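Foro Casa y Muebles > Dormitorios infantiles > Literas: ¿madera maciza o metal?

tejadillo_88
Hola a todos! Estamos mirando litera para los peques y me estoy volviendo loca. La Urum me encanta, pero se va a 1000 euros sin colchones. La Sarnier es metálica y cuesta bastante menos (aunque una amiga dice que chirría una barbaridad). ¿Qué haríais vosotros?

marea_baja
Madera sin dudarlo. En casa tuvimos una metálica y cada vez que el de arriba se daba la vuelta nos despertábamos todos. Al final la vendimos y nos pasamos a la madera, en un tono marrón medio, cálido y con algo de brillo, y qué diferencia!

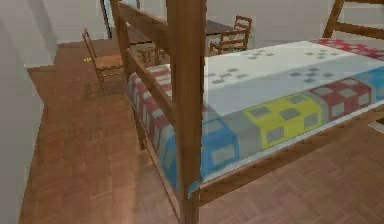
Eso sí, reaprieta los tornillos al mes de montarla, que la madera se asienta. Y hacer la cama de arriba es un suplicio, ahí no hay material que te salve.

gruñon_del_norte
Pues no estoy de acuerdo. La nuestra es metálica, le puse arandelas de goma en las uniones y no suena nada. Pagar 1000 euros por una litera que van a llenar de pegatinas me parece tirar el dinero.

marea_baja
Hombre, pero luego la de madera se lija y como nueva. Prueba a lijar el metal, jaja.

pinar_y_sal
¿Habéis mirado Pleltinent? Tienen una de pino por 200 menos que la Urum. Ojo con el largo del colchón, que yo mido 188 y cuando me toca dormir con el pequeño se me salen los pies.

tejadillo_88
No la conocía! Esta tarde mido la habitación y os cuento. Lo de las arandelas me lo apunto también, por si acaso.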